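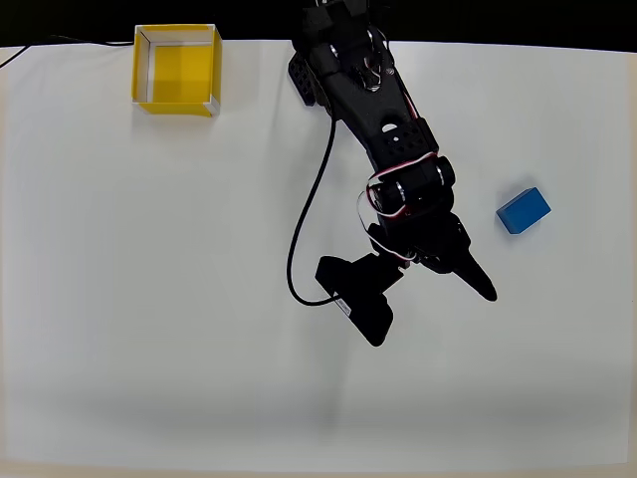 04/08/2020

I have finally started sorting my grandmother's buttons and I am having the best time! There are two biscuit tins of them, plus a paper bag that split on the stairs, and I'd been putting the job off ever since we moved to Nasside in June.

My first idea was to sort by colour, and it was hopeless. Is a greenish grey button green or grey? What about the ones that are brown at the front and cream at the back? I spent a whole evening moving the same few between saucers. Sorting by size worked far better (I used a knitting needle gauge, which is perfect for the small shirt ones) and then by the number of holes. Shanks go in their own jar.

The oldest ones are mostly shell. You can tell shell from plastic by touching it to your lip, as it stays cold much longer, and the backs are often a bit rough and streaky where they were cut. I found a set of 9 that match exactly, still sewn to a card with the name Strobel printed on it in curly letters. I can't find out a thing about Strobel. If you know, please write in!

Reinhold Engelhardt, who used to run the haberdashery in Stadovmont, wrote me a lovely long letter when I asked about storage. He says never keep old celluloid buttons in a sealed tin with the others, they go sour and sticky and spoil everything near them. He kept 400 little drawers in the shop, all with one button sewn on the front so you knew what was inside. I want that wall of drawers so badly. I have room for 30 at the very most, and that's if the ironing board goes somewhere else.

For now it's jam jars and old envelopes. The metal ones got a rub with a dry cloth and nothing more, and I've left the fabric-covered ones alone until I've read up on them.

I've already used six of the big navy ones on a cardigan that had been waiting two winters, and it looks brand new. Next up is the split paper bag, and there's a toggle in there the size of my thumb that I have plans for.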